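Building a Zoomable Timeline From Server Logs

For this tutorial you need a log export in CSV form, a text editor and a recent browser. The sample file we use at Brokell has 2195 rows, one per request, with a timestamp, a status code and a response time in milliseconds. Any export with those three columns will work.

Step 1. Clean the timestamps

Open the file and check that every timestamp is in the same format. Ours came from two servers, Pernatitz and Kiston, and one of them wrote local time. Convert everything to UTC before you load it. If you do the conversion in the browser, it runs again on every page load and the first draw gets slow.

Drop any row with an empty response time. Don't replace the blanks with zero, or the chart will show very fast requests that never happened.

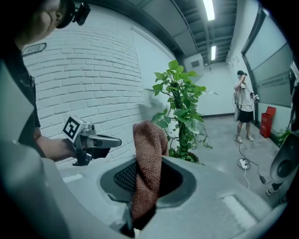 Step 2. Group the rows into bins

Drawing one dot per request works for a short log and fails for a long one. Group the rows by minute and keep the count, the median and the slowest value for each group. Store the slowest value in its own column, since the median hides spikes. A spike on a timeline should stand up the way the bunched tip of a brown towel sticks up over the rim of a gray housing, easy to see without any zooming. If yours is lost in the line, the bins are too wide. Try half the width and draw again.

Step 3. Set up the scales

Make a time scale for the x axis and a linear scale for the y axis. Set the top of the y axis from the slowest value in the whole file, not from the part on screen. Otherwise the axis jumps when the reader zooms, and two views can't be compared.

Leave a left margin of 35 pixels for the labels. With four-digit values you may need more.

Step 4. Add the zoom

Attach the zoom behavior to a clear rectangle that covers the plot area. On each zoom event, rescale the x axis and redraw the line. Limit the zoom factor to 12. Past that point there are only a few bins on screen and the line tells you very little.

Add a clip path as well. Without one, the line slides out over the axis labels when you drag.

Step 5. Color by status

Use one color for requests that returned 200 and a second one for everything else. More colors make the legend longer and the errors harder to pick out. Check the pair in grayscale before you publish.
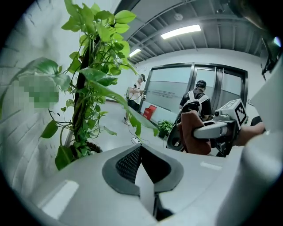

Iraklis Andreadis wrote in to say that two colors were too few for his logs, because redirects ended up in the same group as real errors and made a quiet Sunday look like an outage. He now filters redirects out before binning and keeps the two colors for the rest. That works well if you don't need to study the redirects. If you do, put them in a separate strip under the main chart with the same x scale.

Step 6. Test with a bad file

Load a file with a gap in it, such as an hour when the server was down. The line should break at the gap. If it draws straight across, set the defined option on your line generator so that empty bins are skipped. The Stamatopoulos export in the download folder has a gap near the end that you can use for this.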